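Notebook, sourdough and potato bread bench
13/12/2019

Started the second round of potato loaves first thing and I'm very pleased with where this is going! Same base dough as in June, but now with mashed potato worked in at 17 percent of the flour weight. Sirkka wanted to go higher. We can do that next round, but I'd like one clean result on paper before we start pushing it.

Potatoes boiled in their skins, peeled warm, put through the ricer twice. 289 g of mash for the batch. Let it cool all the way down this time (last round it went in too warm and the dough ran away from me before lunch). Mash water saved and used in place of part of the tap water.
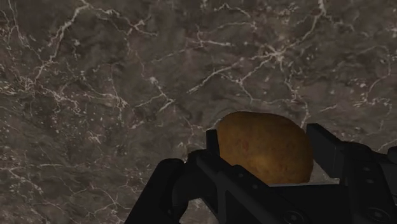
Mixing: flour, water and starter first, 40 minutes' rest, then salt, then mash. Adding the mash last is so much better. The dough looks awful for the first couple of minutes, all smears and lumps, and then it comes together and gets this lovely silky pull. Arvo came over to poke it and went away grinning.

Folded three times. Stickier than the plain control at every fold, wet hands needed throughout. Don't add flour, whoever does this next. It sorts itself out by the third fold.

Shaping was the weak spot. Two of the loaves spread on the bench and I had to reshape them. Aleksi thinks the water should come down a little to allow for what the mash brings in, and I agree. Will try that before touching the potato level.
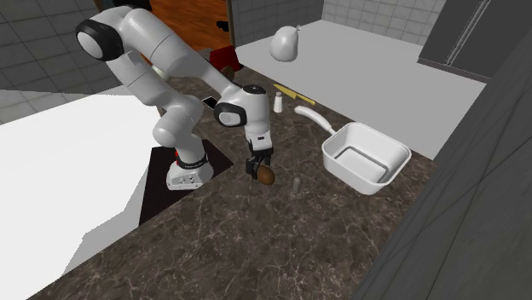
Baked with the lid on, then off, finishing at 180 C so the crust wouldn't go too dark. Potato loaves color much faster than the control, keep an eye on them near the end.

Crumb: soft, slightly yellow, small even holes. The smell when I cut the first one was wonderful. Roos had two slices with butter and asked for the recipe, so I'm counting that as data.

Still to do: slice and squeeze test on days two, three and five, against the control. Wrap both the same way. Ask Raimo for a second bag of the same flour before it runs out. Scrub the ricer properly, there is mash in the hinge again.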